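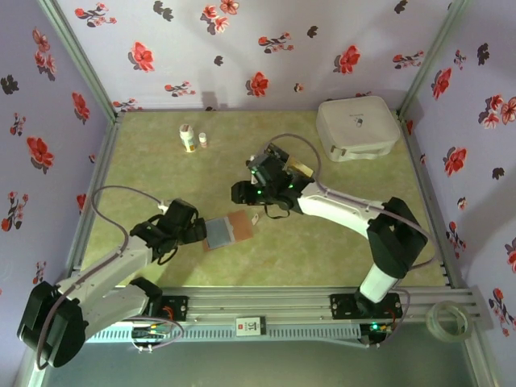 Nigel Mellor wrote that he had papered two bedrooms and a hallway before and never had a seam lift on him, so he was surprised to be asking for help with a third bedroom.

The paper is a floral from Koser, paste-the-wall type, red flowers on a pale background. I hung it in May. The wall was skimmed a few weeks earlier and I gave it one coat of white paint, thinned down. Within a month the seams started opening on the outside wall of the house. The inside walls are fine. I can slide a fingernail under the edge in most places, and near the window it has curled back enough to catch dust. I used the Brandix ready-mixed paste that the store had next to the rolls.

What I want to know is whether I can stick the edges back down or if the whole wall has to come off. I have one full roll left over and I would like to keep it for repairs. The house is in Jiltdale, if climate matters. Humidity in that room reads 78 percent in the early morning and drops later in the day.

Bimla Saxena
You can save it if the paper itself has not shrunk. Push the two edges together with a finger. If they meet, glue them. If there is a gap when they are both flat, the paper was stretched while it was being hung and it will always show a line there.

For gluing, get a tube of seam adhesive. Regular paste is too weak once the back of the paper has dried out. Lift the edge, brush out any dust, run a thin line of adhesive behind it with a small artist's brush, wait five minutes, then press with a seam roller. Do not roll hard on a floral with a raised print, it flattens the pattern. Wipe off the extra with a damp sponge right away and rinse the sponge often.

Before you do any of that, deal with the humidity. 78 is high for a bedroom. Mine was close to that and the paper kept lifting until I started leaving the door open at night and moved the dresser two inches off the wall. I would wait until it stays under 60 for a couple of weeks.

One more thing to check is the paint. New plaster needs a proper first coat, and if yours is powdery the paste is holding on to the powder. Look at the back of a lifted edge. White dust on it means the wall side is failing, and then I would strip that wall, prime it, and start over.

wallhanger162
Take it down. Outside walls are always trouble. I used Prajapati primer on mine and then hung the same kind of paper with no problems so far.

Nigel Mellor
Checked by the window and there is white dust on the back. The other end of the wall is clean. I will strip the first 2 drops, prime there, and use the spare roll.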